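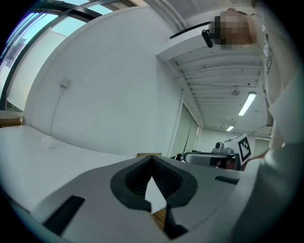
White table by the wall, with the outlet above it

list archive
posted by: events desk, Tetthorpe Roadster Club
2024-05-10
4 replies | 2 shares

Thanks for the questions on the Aduseck run. I've answered them under the quoted part so everyone gets the same information.

> Two things before I sign us up. The notice says we meet at the
> Kubiak Road lot, but the route sheet starts from the fuel station
> in Lumumby. Which one is it? Also, is the whole drive paved? We did
> the March run and the last stretch was gravel, and I picked up a
> chip in the windshield that I had to get filled. My car sits low
> and I'd like to skip that this time.
>
> And is lunch at the lake or do we bring our own?

The meeting place is the Kubiak Road lot. The route sheet was made from last year's file and I didn't change the first line. A corrected sheet is in the files section now, with "rev 2" in the top corner. If you printed the old one, everything after the second turn is the same.

Please be at the lot by 9 with a full tank. There is fuel in Lumumby but the station has a small forecourt and we will not be stopping there as a group. The drivers' talk is short and we leave right after it.

The drive is 60 miles one way and paved the entire distance. I drove it last weekend. The road over the ridge has been patched in several places and the patches are rough, so keep your speed down through there, especially with the top down and things loose in the car. The bridge on the old route is still down to one lane with a signal, which is why we go around by the mill. That adds a few minutes. The gravel stretch from March is not on this route.

Lunch is bring your own. The snack bar at the lake doesn't open until the season starts. There are grills near the lower parking area but they are first come, first served, and you need your own charcoal. Restrooms are open. Dogs are fine on a leash.

We have 13 cars signed up so far. If we get many more I will split us into two groups, with the second leaving ten minutes behind the first. Radios on the usual channel. If you don't have one, tell me when you sign up and I'll place you behind a car that does.

For those who asked about the odometer contest, the reading is taken at the lot before we leave and again at the lake. Last year's winning car had put on 1,661 miles at club events for the season, so there is time to catch up.

Sign up by replying to me directly, please, and leave the list out of it. Include the car, the number of people, and a cell number.

One more item. Someone left a folding chair and a blue tire gauge at the last meet. They are in my trunk and I will bring them along.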